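En defensa de la puerta cerrada

Llevo casi toda la vida adulta viviendo en pisos sin puertas. Bueno, con la del baño, que algo de decencia nos queda, pero el resto se lo fue llevando la moda: primero la de la cocina, luego la del salón y, en el último piso, hasta la del dormitorio, que el anterior inquilino había cambiado por una cortina de lino muy bonita y completamente inútil. Y yo encantado, eh, que quede claro. Yo era de los que entraban en casa de los amigos y decían «¿y por qué no tiráis ese tabique?». Pido perdón a todos. Sobre todo a mi hermana, que lo tiró.

Me caí del guindo en mayo, cuando nos mudamos a un piso viejo de 48 metros con un pasillo absurdo y una puerta en cada hueco. La primera semana las dejé todas abiertas, por costumbre. La segunda cerré la de la cocina mientras freía unos boquerones y me quedé allí dentro, con la radio puesta y el aceite saltando, pensando que hacía muchísimo que no estaba solo en una habitación de mi propia casa. ¡Solo de verdad! Sin oír la serie de nadie, sin que nadie me oyera cantar.

A ver, entiendo de dónde viene lo otro. Las casas de nuestras abuelas eran oscuras, la cocina estaba al fondo y en la cocina estaba siempre la misma persona, que se perdía la conversación entera. Abrir aquello fue de justicia y no pienso discutirlo. Lo que discuto es que después siguiéramos abriendo por inercia, hasta acabar trabajando, cenando, discutiendo y tendiendo la ropa en la misma habitación, que además huele a coliflor hasta el día siguiente. 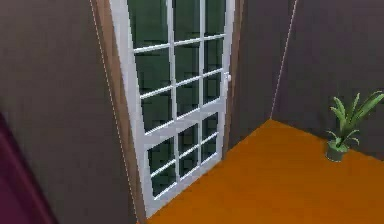

Mi vecino de arriba, Szabolcs Győri, vino de Hungría hace 17 años y dice que lo que más le chocó de aquí fue que nos habláramos a gritos de una punta a otra de la casa. En la suya uno se levantaba, llamaba con los nudillos y esperaba. A mí lo de los nudillos me parecía de película de internado, y ahora lo hago. Mi hijo, que tiene 11 años, lo adoptó en una tarde y lo exige con una seriedad de notario. Si entras sin llamar te manda fuera y tienes que repetir la maniobra – y tiene razón, qué le vamos a hacer.

Luego está el asunto del enfado. En una casa abierta no hay manera de enfadarse bien. Te enfadas y ¿adónde vas? Al sofá, que está a dos metros de la persona con la que te has enfadado. O sales a la calle, que ya es otra categoría de enfado y obliga a llevarse las llaves. Con una puerta te metes en un cuarto, resoplas un rato, lees tres páginas de algo sin enterarte y sales casi normal.

Me dirán que es un lujo, que con lo que cuesta el metro cuadrado bastante tenemos con que quepa la cama. Pues no lo veo tan claro. Una puerta de segunda mano en buen estado me costó 50 euros, más una mañana de lijar y de decir palabrotas (las bisagras, mejor nuevas, háganme caso). Caro es el tabique que has tirado y quieres volver a levantar. Pregunten a mi hermana, que anda pidiendo presupuestos y de momento me coge el teléfono una de cada tres veces.

Tampoco pido que volvamos al comedor cerrado con llave para las visitas. Las puertas se abren, esa es la gracia que tienen. La mayor parte del día las nuestras están de par en par y el gato va y viene como un inspector. Pero a eso de las nueve de la noche cada uno cierra la suya, y a la media hora siempre hay alguien que llama con los nudillos para preguntar si queda queso.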